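Hemska opens a second repair hall for welding equipment in Flalthorpe

Hemska, the supplier of cutting and welding equipment, has opened a second repair hall in Flalthorpe. The hall started work in March and takes in plasma cutters, power sources and wire feeders from workshops in the whole region.

Until now, customers had to send their units to the main site in Butar, where the waiting time in the winter was up to 110 days. The company says it wants to bring this down to a few weeks before the summer.

"We had a long line of machines on the shelves, and our customers were calling every morning," says Torbjørn Engström, head of service at Hemska. "A small workshop with one plasma cutter can not wait so long. They lose the order to somebody else."

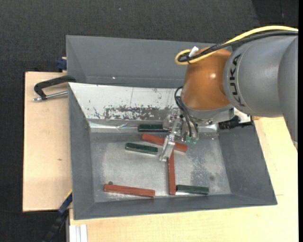
INDUSTRY NEWS / Metalworking

The new hall has a floor area of 700 square meters and is divided into four repair bays. One bay is reserved for older units, for which spare parts are often hard to find. Hemska bought the remaining parts stock of the dealer Akpan last year, and most of it is now kept in Flalthorpe -- torches, nozzles, cooling pumps and control boards.

Customers can bring in a unit themselves from 7 a.m. or order a pickup. A first check is done within two working days, and after that the customer receives a written price. If the customer decides against the repair, only the check has to be paid. Units under warranty still go to Butar, as the test equipment for them will stay there.

Hemska also plans to offer short courses in the hall for operators who change their own consumables. According to Engström, many of the faults that come in are caused by worn nozzles which were used too long, or by water in the compressed air.

"It is a cheap part, but it can damage the whole torch," he says.

The dates for the courses are not decided yet. Workshops that are interested can leave their name at the service desk in Flalthorpe or with their usual sales contact. The opening hours in Butar stay the same.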